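Planning and Paying for a Small Automation Cell
Handout for session 4, Neville Tunstall 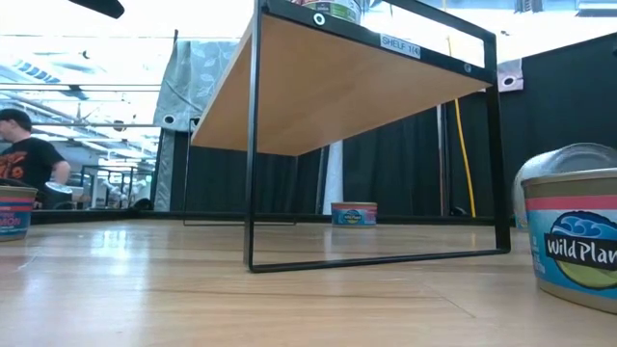 Right, on to the money. Last time we talked about what a robot cell has to do, and a fair few of you went off and priced up an arm straight away. I'd have done the same at your stage (I did do the same, and I'll come to that). But the arm is one line in a budget that ought to run to a couple of pages, and most of tonight is about the other lines.

Please bring this handout back next Thursday, as we'll be marking it up together.

1. Start with the job

Before you ring a supplier, write down the job in plain words. What gets picked up? Where from? Where does it go? What does it look like when it goes wrong?

Take shelf stocking with tinned food, as that's the job we keep coming back to on this course. It sounds dull and easy. Then you notice that tins come in different sizes, that some are shiny, that they roll when they're on their side, and that a shelf has an underside and legs for the arm to bump into. Every one of those has a price attached. A shiny tin may mean a better camera or better lighting. A tin on its side may mean a different gripper, or a person who comes over and stands it up again. A person is a perfectly respectable answer, by the way, but they go in the budget too!

Write the job on one side of paper. If it won't fit, you've probably got two jobs.

2. The lines people remember

The arm and its controller
The gripper
Cameras and their mounts
A computer to run it all

Fine so far. Get at least two quotes for the arm, and make sure both cover the same things. When I was comparing Flonitz and Grunorov for a teaching cell, the Grunorov price looked lovely until I spotted that the controller cable, the mounting plate and the first day of training were all extras. Flonitz had rolled the lot into one figure. Once I'd put them side by side properly there was hardly anything in it, and I ended up choosing on delivery time.

Ask each supplier what's in the box. Ask it in exactly those words and get the reply in writing.

3. The lines people forget

This is the bit I'd like you to read twice.

The table. It has to be stiff, the right height and big enough for the job plus elbow room. A cheap one that wobbles will cost you weeks of chasing errors that have nothing to do with the robot.

Shelves, bins and fixtures. Buy spares of the same model on day one. Shops drop products without warning, and a shelf that's a bit taller than the old one can mean teaching positions all over again. Label them while you're at it, so that your notes and your equipment agree.

Curtains, screens and lighting. If your room has big windows, the light at nine in the morning and the light at four in the afternoon are two different rooms as far as a camera is concerned. Plain dark cloth on a rail is cheap and it does a lot of good. Put it in the first budget — asking for curtain money later is surprisingly embarrassing.

Cables and somewhere to run them. Measure the route, then allow extra. I've yet to meet a cable that was too long by the time it had gone round a corner.

Things to pick up. Tins, boxes, bottles, whatever your job uses. They get dented, the labels scuff, and they wander off. Treat them as a running cost, like printer paper.

Safety. Risk assessment, guarding or scanners if you need them, stop buttons where hands can reach them. Talk to your safety officer before you order anything, as the answer can change the floor plan.

People's time. Setting up, training, cleaning down, fixing. Whoever does it, they're not doing something else.

4. My own mess

The first cell I planned was called Stoltow, after the building it lived in. I budgeted 84 hours for setting up and was quite proud of having thought of it at all. We used around 200. The arm was bolted down and moving early on, and I told everyone we were ahead. Then came the lighting, then a gripper that didn't like the smaller tins, then a table that had to be swapped because it flexed.

What I should have done was split the hours by job: so many for mounting, so many for cameras, so many for trying out the real objects. One lump of hours tells you that you're late. Split hours tell you where, and you can do something about it while there's still money in the pot.

5. Buy, hire or borrow?

If you're not sure the job suits a robot, hire first. A short hire looks dear by the week, and you'll get grumbles about it, but it's small change next to an arm that sits under a dust sheet.

Szénási do a bench hire where the arm arrives on its own stand, and that suits a trial well. Check three things before you sign: who pays for damage to the gripper, who keeps the programs you write, and whether any of the hire fee comes off the price if you buy. The last one is often open to discussion, so do ask.

Second-hand is worth a look for tables, frames and shelving. I'm more nervous about second-hand controllers, mainly over spare parts and software support. If the seller can't tell you when support ends, find out from the maker before any money moves.

6. Putting it in order

Don't buy everything at once. My usual order goes: room and table, safety, the objects and shelves, then cameras and lights, then the arm, with the gripper last of all or on trial. You can learn an enormous amount with a camera, a table and your own hand doing the robot's work. Reach for the tin yourself, from the side the arm would come from, and see what you knock over.

Arms can have a long wait for delivery, so you may have to place that order early on paper. If so, get the size and weight limits settled first and leave the rest open for as long as the supplier will let you.

For next week

Write your one-page job description. Draw up a budget with a line for each heading in sections 2 and 3, even if the figure is a guess (put a G next to guesses). Then pick the line you trust least and find a real price for it. Bring the quote or a note of who you spoke to, and a pencil.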